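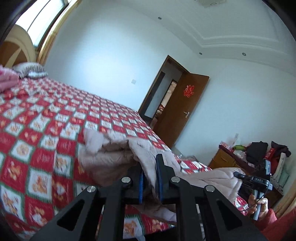 Filed under: Modding > Armor and Clothing

Re: [pallport-mods] Padded coats in 27, clipping and weight

Joscha Brandes wrote:

> I installed the Tirside coats over a clean copy of the game and
> the long one clips through the saddle whenever I ride. The short
> one is fine. Also the long coat weighs 17 and the chain shirt
> weighs 7, which can't be right. Is this the load order or the mod?
> I have Kerslake Roads installed after it.

Load order isn't the problem. Kerslake Roads only touches the map cells and a few guards, and it can go before or after the coats.

The weights are my mistake. I swapped the two values when I moved the item records over to the new file. The coat should be 7 and the shirt 17. If you don't want to wait for the next upload, open the file in Flavon, go to record 346, and change it by hand. The shirt is the record right after it. Items already in your pack keep the old weight until you drop them and pick them up again.

The saddle clipping is harder. The long coat uses the robe skeleton, and the robe skeleton has no bones below the knee when you are mounted. I can split the skirt at the back, which will hide most of it, or I can make the coat swap to the short mesh on horseback. I prefer the split. The swap causes a visible pop every time you get on or off. 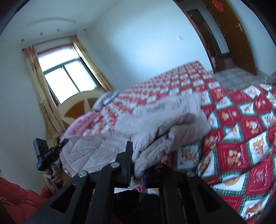 I'm also redoing the cloth on both coats. The current texture has the quilt lines painted straight across, so at the belt it looks like printed cardboard. Real padding doesn't crease in thin lines. On the pale quilted garment on the bed, the pinched part bunches up and thick folds like tubes run off at a diagonal. I want that shape at the waist tie, built into the mesh, with the normal map only doing the small creases. It will add some polygons, but the coats are cheap as they are.

Joscha, can you tell me whether the clipping happens at a walk or only at a gallop? And which body type you are using. I tested on the slim one.

The dyed versions stay as they are for now.

Last updated: January, 4:17 pm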